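别再把旧木板磨平了

又有人劝我把那块板子重新打磨上漆。第三个了。理由都一样:有疤,有划痕,看着旧。我就不明白,旧怎么了。

写东西、画线、削铅笔,全在木头上干,这么多年了,我认这个手感。朋友Kirsty家换了张白色的桌子,43块钱,光溜溜一片,橡皮屑掉上去特别显眼,可铅笔放下去像放在盘子里。没意思。也可能是我老了,36岁就开始念叨木头。

先说颜色。橙褐的底,一道浅一道几乎发黑,纹路自己往上斜。这种东西印不出来,印出来的你多看两眼就知道是假的。 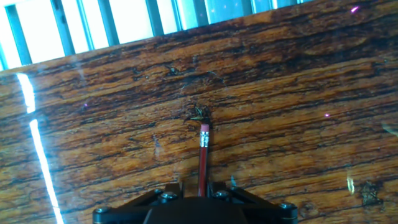 红杆铅笔,橡皮头正对着那块黑斑。

黑斑就是大家最想去掉的地方。Haiyan Kang说挖掉补一块,颜色调准了看不出来。我信他手艺好,但是为什么要看不出来?一块板子上没有疤,你连往哪儿放东西都没个准。我找铅笔就认疤,疤左边,疤下边,比抽屉管用。

当然,亮漆我也有意见。反光。下午四点以后尤其烦,白花花一条横在那儿,纹全没了,得歪着头看。要是让我从头来,我选哑光,薄薄一层油就够。可漆已经在上面了,为这个再磨一遍,不值得。磨一次薄一次,木头又不会长回来。

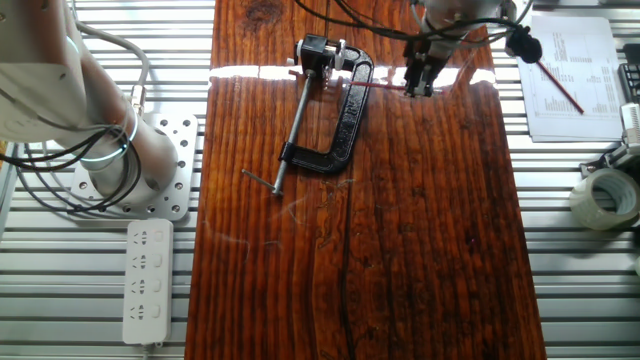 再说工具。有人把板子当祖宗供着,铺垫子,铺玻璃,夹子不许上桌。那还要板子干吗?铸造的C形夹,该放就放,留个印就留个印。漆面上那些白道道,细细弯弯的,我看着挺好。长裂缝倒是要盯着点,真往深里走就得处理,这个我不抬杠。灌胶,夹紧,等干,完事。跟磨平翻新是两码事。

Lenka Dvořáček去年十一月翻新了一块,效果是漂亮的,我承认。然后她就舍不得用了,靠墙立着,干活在的旁边一张破折叠桌上。

所以别劝了。磨砂纸我有,留着磨别的。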